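Household Products and Their Packaging
Handout for Unit 2: The Bottle on the Bench
Revised November 2019

Welcome back, everyone, and thank you for the lively talk we had about jars and tubs. This unit is about bottles, and in particular the kind that holds a liquid cleaner or detergent, the kind most of us have under the sink and never give a second look. I'd like you to give it a good long look this time, because so much of what we cover later (filling, capping, labeling, packing into cartons) starts with the shape of the thing and the way it behaves when you set it down.

Please read the Fondine booklet through the section on closures before you come. If you only have the older printing, the one with the Wirnside notes bound in at the back, that will do nicely, though the drawings are smaller and you may want a ruler handy. 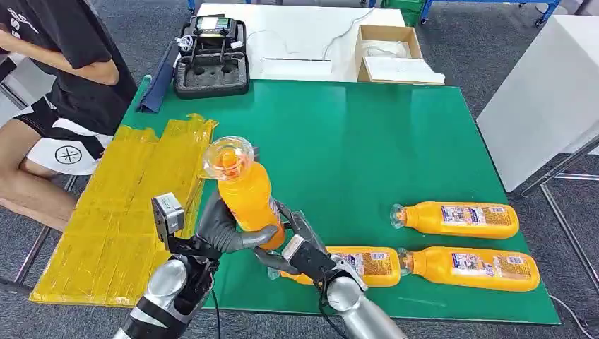
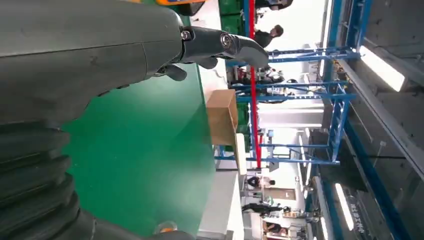
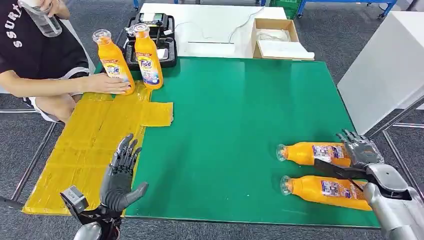

Stability is our first topic, and we'll spend most of the session on it. A bottle stands well when its weight sits low and its base is broad enough to catch it if it leans a little. That sounds simple, and for a plain cylinder it is, but very few bottles are plain cylinders once a designer has been at them. Take the two orange Tide bottles standing near the corner of the green mat: tall, with a rounded shoulder, a narrow neck and a wider base. The neck keeps most of the liquid down in the body, and the base gives it somewhere to stand. Now think about the same shape lying on its side, like the three on the right half of the green tabletop, and ask yourself what would happen if the table had a slight slope. Make a small sketch of both positions and mark where you think the center of gravity is. Don't worry about drawing well, I certainly can't.

Next comes the label. A label has to be read standing up, on a shelf, often by someone with a cart and a child in tow, so nearly all of the print runs across the upright bottle. When you get to the Orellana worksheet, you'll be asked where the label should begin and end on a body that narrows toward the neck. Paper doesn't like to bend two ways at once, and you can prove this to yourself at home with a strip of paper and an orange or a round bowl.

For the bench exercise you'll each have a 400 milliliter bottle, a tray and a measuring cup. Fill the bottle with water in four equal steps, and after each step tip it gently with one finger until it is just about to go over. Write down the angle each time. The Prostent protractors are in the second drawer, and there are 18 of them, so some of you will need to share.

Bring your sketches and your filled-in table to the next meeting, and please wipe down your tray before you leave.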